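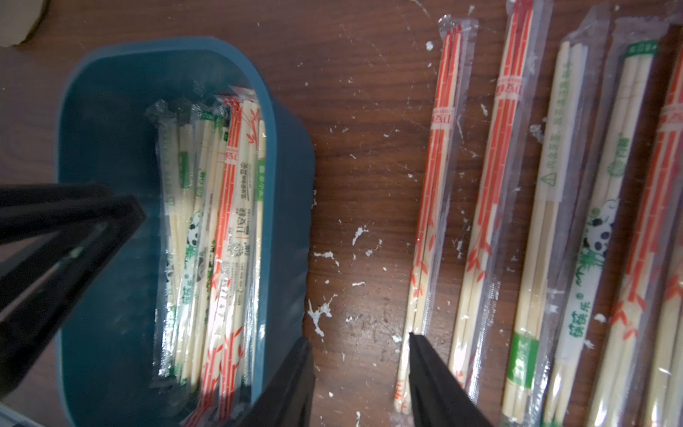
Fig. 1. Wrapped chopsticks, teal container, gripper fingers. Wrist camera view.

Unit 4: What the Arm Costs After You Have Bought the Arm
Equipment Planning for Small Automation Projects, November handout

Bring this to the budgeting session along with your own draft sheet. If your draft has one line and that line says "robot," please start again before you come.

The running case is Trosdale, a packing shop that wants to put wrapped chopsticks into containers without paying a person to go slowly mad doing it. Look at Fig. 1 with a purchaser's eye. Clear, crinkly sleeves. Two kinds of print in the same container, red stripes and pandas with green bamboo. White flakes all over the table. Every one of those is a line in somebody's budget, and in the first Trosdale draft every one of them was missing.

Lines people forget

Fingers. The pair in the catalog photo is holding a nice clean cube. Your product is thin, slippery and lying next to four of its relatives. Trosdale priced the Skalenine finger set at $123 and ordered one. Order spares. Fingers meet tables.

Camera and lighting. Clear plastic shines back at you. The Starnska wrist camera kit was quoted at $1,079, mount included, cable not included. Read the quote to the bottom, where the cables live.

Test stock. You will need more product than the sales department wants to give you, in every print you plan to run. Wrappers get tired. Put it in the budget as a consumable and stop borrowing it from the shelf.

Cleaning. Brush, vacuum, ten minutes of somebody's shift. Cheap, and still absent from most drafts I grade.

People time. Trosdale allowed 30 hours for setup. The log came to 43, and the log stops before the retraining on the second print. Price hours at what they cost you, including your own, which are not free however much you enjoy yourself.

Buy, rent or wait

Renting suits a trial with an end date. Buying suits a job you have already done badly by hand and understand. Waiting is a respectable choice and has the best maintenance record of the three. See the James worksheet, page 2, for the comparison table; fill in the salvage column even if it hurts.

To hand in

Your revised sheet, with a source for each price and a spares line for anything that touches the product. Add one paragraph on what you would cut if the total came back too high. "Contingency" is the usual answer and it loses points.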